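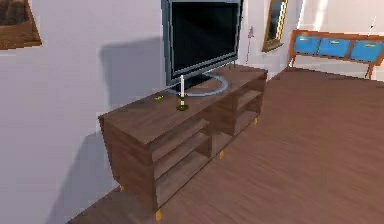 A reader from Grornville wants to know if our gels are alive, as they seem to heal themselves.

## Are they?

No! Cut one and the broken bonds find each other again – I still love watching it.

## How long does healing take?

Our softest gel, Skodis, needs 19 minutes. The stiffer ones need overnight.

## Can I have a sample?

Yes, if you work in a lab. Email me at the Sheehan group and I'll post 5 ml.

## Does it keep?

Until May if you leave it in the fridge (please don't freeze it).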